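Filed under: Course Notes > Textiles and Surface Design > Unit 4

Repeat Structures in Printed Cloth
Notes prepared by Solange Moura

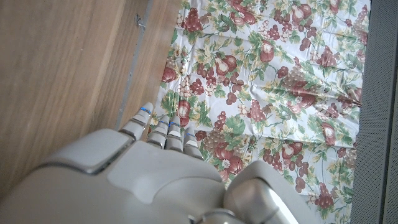
Fig. 4.1. Floral pattern on a tablecloth.

4.1 Terms

A repeat is the smallest area of a design that can be copied across the cloth to give the full pattern. Its height and width are stated separately. A motif is one drawn element, such as a flower head or a leaf. One repeat may hold many motifs.

4.2 Common layouts

Block (straight) repeat: each unit sits directly beside and below the last. Rows and columns line up, so gaps in the drawing show as stripes.

Half-drop: each column is shifted down by half the repeat height. Widely used for florals – the shift breaks up horizontal lines.

Brick: the same shift, applied to rows.

Tossed: motifs are turned in several directions within the unit. The cloth can be cut either way up.

4.3 Worked case

The Jirkdale screen has a repeat height of 34 cm. In half-drop, the second column starts 17 cm lower. On the Plonley screen the height is 26 cm and the drop is 13 cm. Check the join at all four edges before the screen is made.

4.4 Cutting allowance

For hemmed table linen, add both hems to the finished length before counting repeats. Round up to a whole repeat if panels must match at a seam. Printed cloth may shrink in the first wash – test a measured square first.

Reading: Dantas workbook, p. 123.

Related notes
Unit 3: Color Separation
Unit 5: Registration Marks
Reading the Famley Swatch Cards
Glossary of Print Terms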